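Chapter 3
Powders and Grains: Measuring Dry Ingredients

What you will learn in this chapter
How the same powder can take up different amounts of space
When to measure by volume and when to measure by weight
How moisture in the air changes flour, starch and powdered sugar
How to store dry goods so that they pour well

Key terms: bulk density, settling, caking, free-flowing, tare

Orysia Pylypenko runs the test kitchen at Pomness, a small maker of baking mixes. In December she gave the same recipe card to two new cooks, Omid Bahrami and Lukian Vakulenko. The card called for three cups of flour. Both cooks used the same bag and the same measuring cup. Bahrami dipped the cup straight into the bag and leveled it with a knife. Vakulenko spooned the flour in a little at a time and then leveled it. When the two bowls were put on a scale, Bahrami's held 29 grams more flour than Vakulenko's.

Neither cook had made a mistake. The card said "three cups" and each of them had measured three cups. The trouble was with the card. A cup tells you how much space an ingredient fills, and a powder does not always fill the same space.

3.1 Space between the grains

A powder is made of solid grains with air between them. When you pour a powder, the grains land in a loose pile and the gaps are large. Tap the container on the counter and the grains shift, the gaps shrink and the level drops. This is called settling. The weight stays the same, but the volume is smaller.

The weight of a powder divided by the whole space it fills, air included, is its bulk density. Water in a cup has nearly the same density each time you pour it. Flour does not. Its bulk density depends on how it was milled, how long it has stood and how it was moved from one container to another.

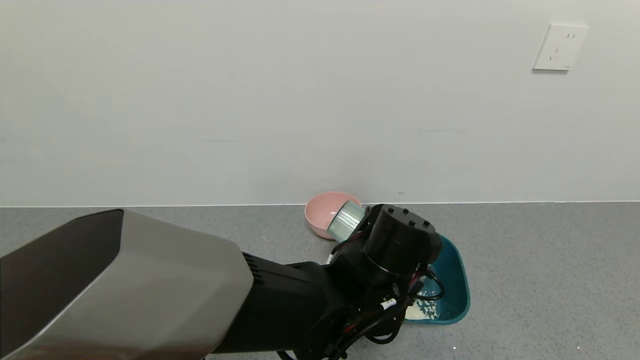
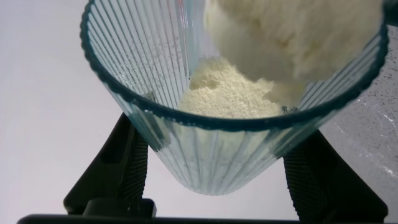
Containers with translucent, ribbed walls.

Grain size matters too. Table salt has fairly large, hard grains that slide past each other, so it settles quickly and two scoops of it will weigh nearly the same. Cornstarch has very small grains that cling together. It can hold a steep slope, form lumps and trap a good deal of air. Powdered sugar behaves in much the same way, and many recipes ask you to sift it for that reason.

3.2 Moisture and caking

Dry ingredients are never completely dry. Flour takes up water from damp air and gives it back when the air is dry. As the grains take up water they stick to one another, and the powder pours less easily. If this goes on long enough the powder forms hard lumps, or cakes. A powder that pours smoothly is called free-flowing.

Closed containers slow this down. So does keeping them away from the stove and the sink - two places where many kitchens store their flour.

3.3 Using a scale

To weigh an ingredient, place the empty bowl on the scale and press the tare button. The display returns to zero. Add the ingredient until you reach the weight you need, then press tare again before adding the next one.

Activity 3A
Work with a partner. You will need flour, salt, a one-cup measure, a spoon and a scale.
Fill the cup by dipping, level it and record the weight. Do this 10 times.
Fill the cup by spooning, level it and record the weight. Do this 10 times.
Repeat both sets with salt, and compare the highest and lowest weights in each set.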